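**Call for participants: home and shop-floor chores study, Sosuleck**

Sosuleck is looking for 40 adults to help us find out how far machines have come with ordinary chores. We want people who fold, wipe, stack, pack or sort as part of a normal week, at home or at work. You don't need a technical background.

The chores are first set up in simulation, stripped down to a table and whatever has to be handled. Participants watch short clips of machine attempts, say where they would have done it differently, and then do the same chore by hand at our rooms in Remen. Our current set holds 579 clips. You will see only a small share of them. 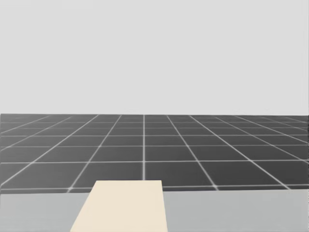 Glykeria Raptis wrote to us after the first round that she had expected to be impressed or bored and was neither. The machine could push a thing across a table all day, she said, but she would not let it near her kitchen until it could cope with a wet cloth and a drawer that sticks.

Comments like hers are what we are after. Our own view is that machines can do some single steps well and very few whole chores – clearing a table, for instance, still goes wrong at the handover from one item to the next. We would like that view tested by people who do the work.

**What you would do**

- Attend 2 sessions on separate days
- Rate clips and explain your ratings out loud (audio is recorded)
- Repeat several chores yourself at a standard-height table

**Who can apply**

Anyone 18 or older who can stand for part of a session. Warehouse, laundry, kitchen and cleaning staff are especially welcome. If you took part in the first round, please sit this one out.

**Payment**

Travel within Remen is covered, and sessions are paid at the same hourly rate for everyone. The rate is on the consent form, which we send before you commit to anything.

Write to Johanna Frei at the Sosuleck front desk with your name, the chores you do most, and the hours that suit you. Sessions run until December.

Posted August 17, 2023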